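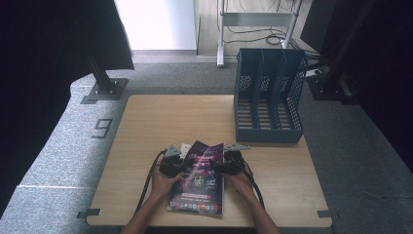 A reader of the previous gallery page wrote to ask why so much of the work is still done by hand when the laboratory has remote-controlled arms available, and whether a task shown by a person holding the grippers is of any real use to a machine that will have to do it with arms of a different length and weight. The same reader remarked that remote control must surely be the more faithful method, as the robot is then doing the task itself from the first attempt.

Laboratory > Projects > Plana > Gallery > Paper handling

Paper handling: showing the task by hand

The Plana project at the Flosness laboratory studies how everyday two-handed tasks can be shown to a robot by people who have no training in programming. The gallery presents the work at hand, with short notes for visitors, partner laboratories and prospective demonstrators. The present page concerns paper goods: magazines, brochures, folders and single sheets, and their placement in desk organizers. It also replies to the reader's letter, which raised points the project staff are asked about often.

Magazine and file holder. The demonstrator works with a gripper in each hand, and the upper part of a glossy magazine is raised between them while the lower part stays flat on the table. The dark blue holder at the right rear has three compartments.

Notes on the task

A magazine is a demanding object. It bends under its own weight, the cover slides against the inner pages, and a pinch that is firm enough to lift the whole may leave a crease. Demonstrators are asked to keep the spine under control and to avoid pulling the cover away from the rest. Both hands are to be used throughout the lift. If the magazine slips, the demonstrator recovers it in whatever way seems natural and continues, and the attempt is kept. Attempts are removed only when a gripper has stopped recording or when the demonstrator has put a gripper down to use the bare hand.

The holder may be placed anywhere within reach and may face in any direction. It is moved between attempts by the session lead. Demonstrators are not told which compartment to choose unless the written instruction for that attempt names one. Early in the project the instruction always named a compartment, and the result was a large body of very similar movements that ended in the same place. The wording was relaxed in May, and the range of approaches became noticeably wider.

The paper handling set now stands at 2502 attempts, covering 40 different items. Thin advertising leaflets remain under-represented. They are difficult to separate from the tabletop with a rigid jaw, and several demonstrators have developed the habit of sliding them to the table edge first. The project regards this as a sound solution and has asked for more of it.

By hand or by remote control

The reader is correct that remote control keeps the demonstration within what the robot can do. The operator moves a pair of control arms, the robot's arms follow, and every movement recorded is one the machine has carried out. There is no later question of whether an elbow could have reached that far. For tasks in which the limits of the arm matter a great deal, such as reaching into a deep cabinet, the project continues to use remote control and expects to go on doing so.

The difficulty lies in speed and in feel. An operator working at a distance has little sense of contact, and with thin, flexible goods much depends on contact. In a trial held for the paper tasks, new operators using remote control completed 2 attempts in the time allotted for practice, and most of that time was spent learning where the jaws were in relation to the page. The same persons, given hand-held grippers, were working at a steady pace before the practice period ended. Their movements were also closer to the way in which people usually handle a magazine, with small corrections made during the lift instead of long pauses between one motion and the next.

As to whether such a demonstration is of use to a machine with different arms, the project's answer is a qualified yes. The movement of the jaws is what is kept. The movement of the demonstrator's shoulder and elbow is not. A separate step then works out how a given robot might bring its own jaws along the same path, and attempts that lie outside its reach are set aside for that robot, though they remain in the archive for others. The share that must be set aside varies by task. It is small for work done close to the front edge of a table and considerably larger for work done at the far corners.

The two methods are therefore used together. Within the paper handling set, 48 attempts by remote control are held apart from the rest and are used for checking only. They have proved helpful in finding movements that come easily to a human wrist and poorly to a mechanical one, in particular the quick inward turn that many people make when standing a magazine upright.

Equipment

The hand-held grippers in use for this set are of the Nalia pattern, second revision. The first revision was heavier toward the jaw and caused complaints of tiredness in the forearm during longer sessions. Demonstrators should check before starting that both cables hang freely and that neither crosses the working area of the table. Sleeves are to be pushed back above the wrist. Rings and watches should be left in the tray provided at the entrance to the laboratory.

Recordings are stored in the Chege archive, where each attempt is filed with its written instruction, the list of objects on the table and any remark made by the session lead. Partner laboratories with an existing agreement may request the paper handling set through the usual form. The remote-controlled attempts are filed separately and must be requested by title.

Taking part

Applications from new demonstrators are accepted throughout the year. No technical background is required. Applicants should be able to sit or stand at a table for the length of a session and should be comfortable holding a gripper in each hand. Left-handed applicants are especially encouraged, as the set at present leans heavily toward right-handed habits in the choice of which hand lifts and which hand steadies.

Sessions begin with an explanation of the task and an unrecorded practice period. A demonstrator may stop at any point, and may ask for any attempt to be withdrawn, either during the session or afterward in writing.

Letters concerning the gallery are read by the project office and answered on these pages where the matter is of general interest. The next page will cover the folding of hand towels, for which remote control has so far been used only in the final step.

Page text last revised 2021-01-09. Plana project office, Flosness.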